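Zusevness Household Forum > Kitchen > Tea stains

How do I get brown rings out of mugs without wrecking the pattern?

Marlina Lubis
I have inherited my aunt's mugs, which are cheerful on the outside and look like a drain on the inside. Washing-up liquid does nothing. I'd like to keep the pictures. The strawberry tray came with them.

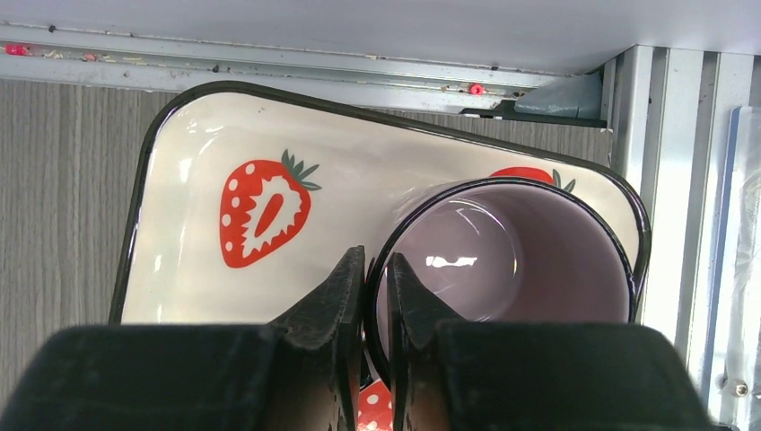 Replies, oldest first

Ebenezer Kyei
Bicarb. Heaped teaspoon, a few drops of water, rub it round with a damp cloth, rinse. Keep it to the inside and your patterns are safe. If the ring survives, fill the mug with warm water and a denture tablet and go to bed. My dentures are my own business. For the saucers, if they're wood, wipe and dry straight away – no soaking, ever.

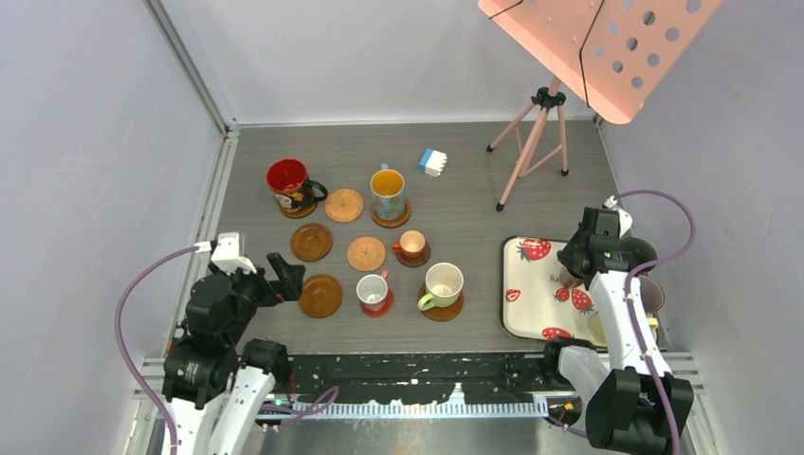 Su-chen Hung: Seconding the denture tablet. I did 9 mugs on a Monday night and my husband asked whose they were.

Uwe Voß
Just drink coffee, then you can't tell.

Hakim Tjoa
Bleach is what my mother used and we all lived, but I wouldn't on anything with a crack in it. Wooden saucers get a rub of food-safe oil once they're properly dry, left overnight and buffed with an old T-shirt.
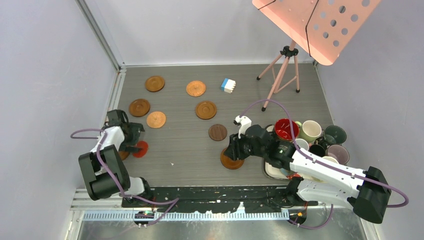
Use very little. I once did a whole set generously and they were tacky until June. Also, whatever they tell you about lemon juice, it made my kitchen smell lovely and left the rings exactly where they were.

Woven coasters only want a shake and a brush.

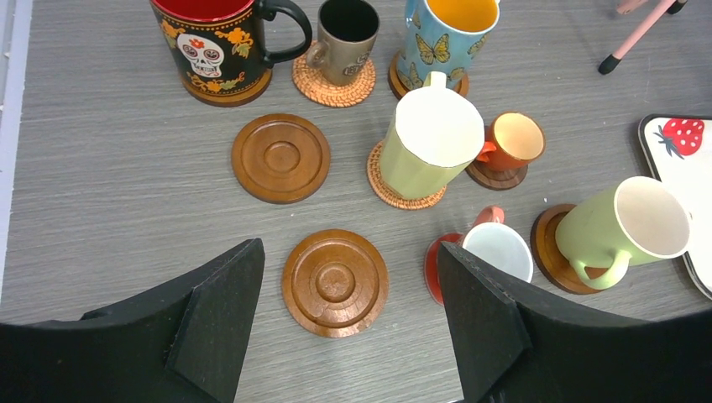

Can I put the patterned ones in the dishwasher afterwards?
Only if the base says so. Otherwise wash them by hand and sulk.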